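The Case for Publishing the Duty Cycle

Anyone who has shopped for a height-adjustable desk has read the same five numbers: lifting capacity, travel range, speed, noise, and warranty term. The number that decides how long the desk will last is usually missing from the product page. It is the duty cycle, the share of time the motor may run before it has to rest, and I think every seller should be required to print it next to the price.

A duty cycle is written as a percentage or as a pair of times. A rating of 10 percent with a two-minute limit means two minutes of running followed by eighteen minutes of rest. Small DC motors in furniture are sized this way on purpose. A motor that only has to work in short bursts can be lighter and cheaper than one built to run all day, and most people move a desk a few times between breakfast and dinner. I have no quarrel with the engineering. My complaint is with the paperwork.

Consider two cases. A home user raises the desk after lunch and lowers it before leaving. A shared desk in a busy office is moved by every person who sits down at it, often several times in a row while they look for a height they like. The load is the same and the travel is the same. The heat in the windings is very different. Both buyers are shown the same page, and both read the lifting capacity as a measure of strength in general, when it is a statement about a single lift under test conditions.

The local office where I keep a seat, in the Fullstead building, bought its desks on lifting capacity alone. The order was for 13 units. By August, seven had been serviced for drive faults, all of them on the side of the floor with open seating. The assigned desks, which were the same model from the same delivery, had no faults at all. I do not offer this as a study. It is a small group with no controls, and there may be causes I did not look for. It is the pattern one would expect if the duty cycle were being exceeded, and the only place the rating appeared was in the installer's manual, in a table after the wiring section.

Sellers give two arguments against printing it. The first is that buyers will not understand it. Buyers already cope with battery capacity in milliamp hours and vacuum cleaner suction in pascals, neither of which is easier. The second is that the controller protects the motor anyway by cutting power when it runs too long. This is true of better controllers and less true of cheap ones, many of which keep a simple timer and forget the count when unplugged. A cutoff is also a poor way to learn about a limit. The user presses the button, the desk stays where it is, and the display shows a code. Most will unplug it and try again, and on a controller with no memory that defeats the protection.

A related omission is cycle life, the number of full up-and-down movements the frame was tested for. Where it is given, the test load is often left out. A frame tested empty and a frame tested at rated load have not passed the same test. I would ask for the two figures together, with the duty cycle used during the run.

The cost of this proposal is one line of text. The maker already has the figures, which were needed to choose the motor. Printing them would let an office with shared seating pay more for a heavier drive and let a home user skip the expense. It would also give the repair trade something to work from. At present a technician called to a stalled column has to guess at the history, and the usual remedy is to replace the motor with an identical one and leave the pattern of use unchanged.

Until such a rule exists, ask for the installer's manual before buying, and look for the abbreviation ED or the words "intermittent operation." If the seller cannot supply the manual, treat the rating as unknown and plan for light use only.
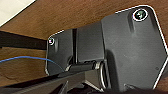

Underside of a wooden surface, with a dark crossbar and a thin blue cable.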